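The shared workroom at Perkelon, and where things go

Most of the small gear at Perkelon lives in zippered cases. The woman who looks after the shared workroom brought the system in when she started, and she says it took most of September to get people using it.

"Before that we had a drawer," she says. "Everything went in the drawer. You'd want one cable and you'd pull out 13 of them in a knot."

The room is used by several teams from Perkelon and by people from Nusov, the smaller firm down the hall. They share a long grey workbench, a white desk and a set of shelves. She doesn't assign spots. The rule is that whatever you brought to the bench goes back in its case before you leave, and the case goes back on the shelf.

She prefers padded cases to plastic tubs. They cost more, but she has stopped replacing cracked adapters.

"A tub just gets things thrown in it," she says. "With a zipper you have to stop for a second and look at what you're putting away. I don't care what colour they are. I'd buy black every time because it doesn't show the dirt." 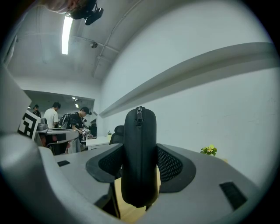

She doesn't label the outside of every case, which surprised me. Instead there's a card inside the lid with a list of what belongs in it. People from Nusov wanted stickers on the outside as well, and they tried that for a while, but the stickers peeled and left glue on the fabric.

The plants were her idea too. She waters them when she does the end-of-day check, which takes around 30 minutes if the bench has been busy. She starts with the floor, then the bench, then the desk.

"Floor first, always. You find the little screws before somebody rolls a chair over them."

I asked what she would change. She would like a second shelf at standing height and a better place for backpacks - at the moment they end up under the bench or stay on people's shoulders while they work. The budget for the room this year was $1318, and most of it has gone on cases and one replacement chair.

"The shelf can wait until spring," she says. "Hooks I could put up tomorrow."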